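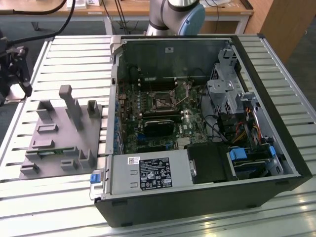
STEKLOW, July 16, 2022

My husband and I have hosted movie night for our friends since we bought our first little projector, and over the years I've picked up a few household tricks that make the evening go a lot more smoothly, so let me share them while the popcorn is popping!

Start with the room. A cheap blackout curtain does wonders, but hang the rod a good hand's width past the window on both sides, or you'll get a bright stripe down the wall right when the spooky part comes on. (We learned this in June, when it stays light forever.)

Next, popcorn. Warm the oil with two or three kernels in the pot, and when they pop, add the rest and take the pot off the heat for 30 seconds. My friend Naveed Jadoon swears by coconut oil, and I've come around to it. Salt it while it's hot, and use the finest salt you can find.

If you're watching a comedy, turn on the subtitles. People laugh over the next line every single time, and then somebody wants to rewind. For anything long, and I mean that 117-minute kind that feels like three hours, plan a break in the middle and put the kettle on beforehand.

Butter on the couch? Sprinkle on baking soda, leave it overnight and vacuum it up in the morning. Try a hidden spot first if your fabric is delicate.

Next time I'll write up my caramel corn, which needs a page of its own.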